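Workshop Notebook – Bevham Site, Bench Room 2
August 22, 2018
Entry by Ataahua Hapeta

Subject: tray handling and bench surface, continued from the April entries.

The purpose of today's work was to settle which tray is to be kept as the standard container for small parts, and where it is to sit on the bench. The matter has been open since April, when the Cernik delivery brought trays in two depths and both went into use without a decision. Colleagues at Ometport have asked for an answer before they place their own order.

Stock was checked first. The storeroom holds 277 trays in total, of which 200 are the shallow pattern and the remainder the deep one. Seven of the deep trays were set aside with cracks at one corner of the rim. These are in the bin under the sink, labeled, and should not be returned to the shelf. The crack is in the same place on each of them, which suggests damage from stacking. Tovar used to pack them with a paper sheet between each tray and Cernik does not. I have written to Cernik on this point.

Bench surface. The white top remains in place on the wooden board. The earlier proposal to remove it and work directly on the board is withdrawn. Clear plastic is hard to see against bare wood under the ceiling lights, and small offcuts were missed during the April cleaning. The white top also wipes down with plain water. Solvent is not to be used on it – the dull patch from last spring has not come out and will not.

Tray position. Three positions were compared: across the front edge, across the middle, and lengthwise on the left side. Across the front edge was rejected at once, as sleeves catch on the rim. Across the middle leaves too little room on either side for anything else. Lengthwise on the left, pointing away from the operator, leaves the right half of the surface free for sorting and was preferred by everyone who tried it. Left-handed staff may reverse the arrangement, provided the tray is put back at the end of the shift.

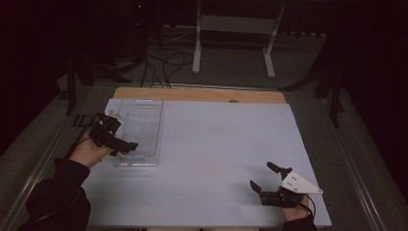

The raised rim gives enough to hold by, and the recessed floor keeps small pieces from sliding off when the tray is moved. Lifting should be done from the rim and with the tray level. Pressing down on the inner floor to drag the tray is discouraged; it leaves fine scratches that make the plastic cloudy, and a cloudy tray has to be replaced.

Labels. No adhesive labels on the trays. Residue from the old ones took most of an hour to remove. Use the card slips from drawer 4 and lay them inside.

Floor. The carpet holds plastic dust and should be vacuumed before the bench is used for anything that must stay clean. Cables are to be kept clear of the walkway.

Decision: shallow tray as standard, lengthwise on the left. Deep trays to be used up for storage only and not reordered. Order reference 970 to be amended accordingly.

Outstanding:
Reply from Cernik on packing.
Replacement for the dull section of the white top, if the budget allows.
Copy of this entry to Ometport.

A.H.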